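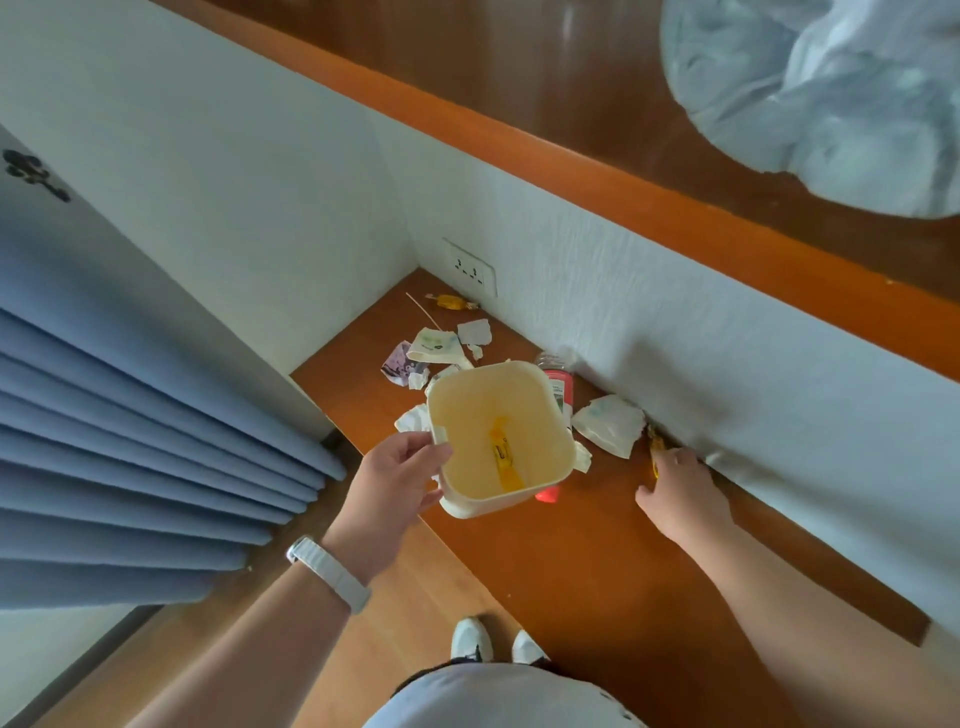

Choosing and Looking After a Bedside Table

Bedside tables come in more sizes than most people expect, and it pays to measure before you look at any. Start with the height of your mattress, taken from the floor to the top with the bedding on. The table should finish level with that or a little below. Anything much higher and you will be knocking your elbow on it every time you roll over.

Next, measure the gap between the bed and the wall. Leave room for the drawer to open fully and for you to get past with a vacuum head. In a small room, 38 cm is enough width for a lamp, a glass and a book. If the power point is behind the table, allow for the plug as well, or the table will never sit flat against the wall.

Drawers or a shelf?

One drawer and an open shelf suits most people. Two or three drawers hold more, but the bottom one tends to fill up with old chargers and receipts and stay that way. Open tables look lighter and are easier to dust under. If you have pets or small kids, go for at least one drawer that closes properly.

Pull the drawer right out in the shop and look at how it is made. A thin base stapled to the underside will drop once it has any weight in it. A base that sits in a groove on all four sides will last. The Stockdale range has grooved bases on all its two-drawer tables. The cheaper Ustetti one doesn't, although a few small screws and a strip of timber glued along each side will fix that in half an hour.

Legs or a solid base

Legs make a room feel bigger and let you get a broom in underneath. Check there is at least a hand's height of clearance, otherwise you get all of the dust and can't reach it. On floorboards, put felt pads on every leg before the table goes into the room. Stick-on pads shift in warm weather. The nail-in type stays put, but drill a small pilot hole first so the leg doesn't split.

Solid-base tables are steadier and better on carpet. If yours rocks, it is nearly always the carpet gripper strip near the wall lifting the back edge. Pull the table forward a couple of centimetres and try again.

Stopping a drawer from sticking

Take the drawer out and look for shiny patches on the runners. Those are the spots that rub. Sand them lightly with 200 grit, wipe off the dust and rub a plain white candle along the whole runner. Don't use cooking oil, which goes gummy and collects fluff. Metal runners only need a wipe and a little dry silicone spray, done outside with the drawer off.

Water rings and scratches

Deal with a white ring the same day if you can. Lay a clean cotton cloth over it and go over the cloth with a warm, dry iron for a few seconds at a time, checking as you go. This works on most lacquered and waxed tops. Dark rings have gone into the timber and will need sanding back. Keith Bloxham, who did the tops on our old Clesby pair, uses a wax stick one shade darker than the wood for fine scratches and buffs it with a bit of old flannel.

What to pay

A decent new table in solid timber starts at $195. Second-hand ones are often better value, particularly if you need two that don't have to match. Sunday garage sales are good for these. Take a tape measure and a torch, look underneath for borer holes, and smell inside the drawer. A musty drawer can be aired in the sun for a day or two, with the inside left unpainted until the smell has gone.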